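Filament keeps snapping between the spool and the printer, and only overnight
Posted in Home Workshop by Natalie Horrocks, 9/15/19

I print small plastic parts in red and yellow, mostly blocks and bars for a puzzle set I'm making for my nephew.

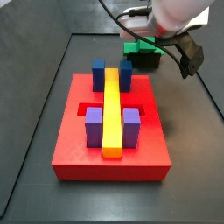 My problem is with the filament. I leave the printer loaded when I go to bed, and in the morning the strand is broken somewhere between the spool and the feed gear. It has happened with three different spools of PLA, all Gullateck. It never breaks while a print is running. If I start a job right after loading, it finishes fine, even the long ones. If I let it sit until the next day, I get a clean break, sometimes two, and then I have to pull the short piece out of the tube with tweezers.

The printer is in the basement next to the laundry. The little gauge on the shelf reads 60 percent humidity most of the time, and higher when the dryer runs. The oldest spool has been open since last November. The other two I opened this summer.

What I've tried so far:
Cleaned the feed gear with a brush.
Loosened the tension on the idler arm by half a turn.
Moved the spool from the side of the printer to the top so the bend isn't as sharp.

Moving the spool helped a little, I think. It went three nights without breaking and then it broke again. Is this bad filament, or is it the basement? I don't want to buy a dry box if the spools are ruined anyway. I have most of a red one left and would like to use it up.

Sorin Barbu
It's the basement. PLA takes on water from the air and gets brittle, and the part that breaks is the part being held straight or bent against its natural curl. On the spool it sits in the same curve it was wound in, so it's not under much stress. Once you feed it through the tube it has to straighten out and stay that way all night. That's why yours makes it through a print and breaks when it sits. During a print, each bit is only under strain for a few minutes.

Do this in order:

Cut off the first few feet of the red spool and throw it out. Take a fresh piece and bend it slowly into a U with your fingers. If it bends without cracking, the rest is usable as is. If it snaps, dry it.

To dry it, use a food dehydrator with the trays taken out. Set it between 110 and 120 degrees Fahrenheit and leave it in for at least four hours. I do six. Don't use the kitchen oven unless you have checked it with a separate thermometer. Mine runs 30 degrees over what the dial says, and I melted a spool into a solid ring that way.

After that, put it in a container with a tight lid and some silica gel. You don't need a dry box made for the purpose. I use a Welter cereal bin from the supermarket with a hole drilled in the side for the strand to come out. Put a gauge inside and change the gel when it gets above 30 percent.

Last thing, unload the filament when you're done for the day. Heat the nozzle, back the strand out, and clip the end into the hole on the side of the spool so it doesn't tangle. It takes two minutes. Even with dry filament I would still do this.

Old PLA sometimes stays brittle after drying. If the red one still cracks after six hours in the dehydrator, use it for short jobs and load it right before you start.

Horațiu Voicu
just buy PETG. never had one snap

Irina Stanciu
I agree with most of what Sorin wrote, but check the tube too. I had the same breaks every morning and dried everything I owned before I noticed that the tube had a kink where it passed behind the shelf. The strand was pressed against the inside of the kink all night. I cut a new length of tube that was a few inches longer so it made a wide curve, and I've had one break since then.

Look at where the breaks happen. If they're always in the same spot, it's the tube or the angle going into the feed gear. If they're all over the place, it's moisture.

Also, I would not switch to PETG only for this. It picks up water as well, and you get strings all over the print. You would also have to set your temperatures again from scratch, and parts that slide into each other may need a different gap. If your puzzle pieces fit now, stay with what you have.

For the dehydrator, ask friends before you buy one. I got a Nela from my sister-in-law, who made apple chips once and put it back in the box.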